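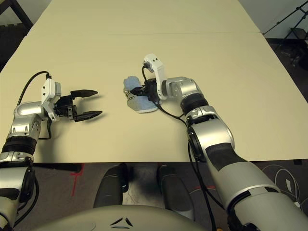

Figure 1. Vedberg work table, both panels fitted. The seam runs across the far end.

Section 3: Joining, leveling and cleaning the top

By now you have a frame, two panels and a bag of leftover hardware. Check the bag against the parts list in Section 1. The Vedberg ships with three spare screws. If you have more than three, go back to Section 2 and find out where they wanted to live.

Joining the panels

1. Lay both panels on the frame, finished side up. The finished side is the smooth one. The other side has a sticker on it that says UNDERSIDE, and people still call us.
2. Put the wide panel at the front, where you'll work, and the other behind it.
3. Slide the back panel forward until the edges touch. Don't hit it. If it won't slide, one of the corner pads has folded over.
4. Reach underneath and start all the connector bolts by hand, two turns each.
5. Tighten from the middle outward with the 13 mm wrench. Stop when the bolt stops.
6. Run a fingertip along the seam. You should feel a line but no step.

Note: The seam stays faintly visible on a correctly assembled table. It's a joint between two panels, and it looks like one. Filling it with caulk, wood putty or, in one memorable case, cake frosting voids the warranty.

Leveling

1. Set the table in its final spot. "Final" means you've already asked the other people who use the room.
2. Put a spirit level across the front panel, then across the seam.
3. Turn the foot at the low corner until the bubble settles. On low-pile carpet, wait 20 minutes and check again, as the feet sink a little.
4. Lock each foot with its collar nut.

CAUTION: Two people to lift, one at each short end. Maximum load is 86 kg, evenly spread. A person standing in the middle to change a light bulb is not evenly spread.

First cleaning

New panels carry a thin film from the factory wrap. You can't see it on the cream finish until you set down a sheet of paper and it stays there. Clean the top once before you use it and then whenever you'd be embarrassed by it.

1. Take everything off the part you're cleaning. Wiping a neat path around a mug counts as decorating.
2. Dampen a soft cloth with plain lukewarm water and wring it out well. If it drips when you hold it up, wring it again.
3. Lay the cloth flat on the front panel and press down in the middle.
4. Wipe side to side in long overlapping strokes, from the seam toward you.
5. Do the back panel the same way, finishing at the seam.
6. Go along the seam once, following its direction. Wiping across it packs crumbs into it.
7. Dry with a second cloth.

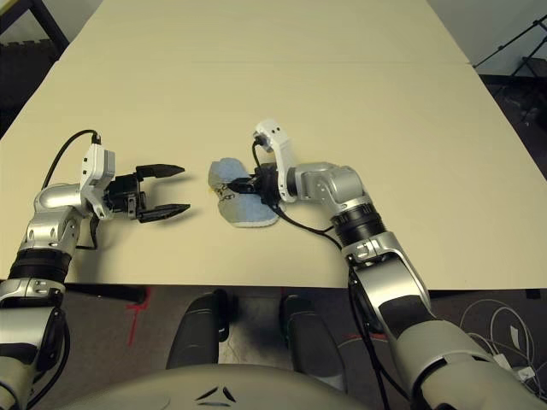
Figure 2. Light blue cloth laid flat on the top and pressed down near the middle.

Note: The cloth doesn't have to be square. Any shape works if it's soft and lies flat. If there's a printed label on it, test a corner of the table first.

CAUTION: No scouring powder, steel wool, acetone or melamine sponges. They'll remove the mark, along with the finish the mark was on.

Stubborn marks

Pencil: damp cloth, then patience.
Ballpoint: one drop of Taltis surface soap on the cloth, never straight on the table. Rinse and dry.
Coffee rings: same as ballpoint, with more regret.
Tape residue: rub it off with your thumb. We tried 13 products and the thumb won.
Permanent marker: see Replacement Panels, Section 6.

Rolling the table around

The optional Kisow caster set replaces the leveling feet. If you fit it, skip the leveling steps and lock all the casters before you wipe the top. An unlocked table moves away from a cloth at exactly the speed you push it.

Questions about panels or missing hardware go to Joyce Kashindye at the parts desk, closed Thursday afternoons. Have the number from the underside sticker ready before you call.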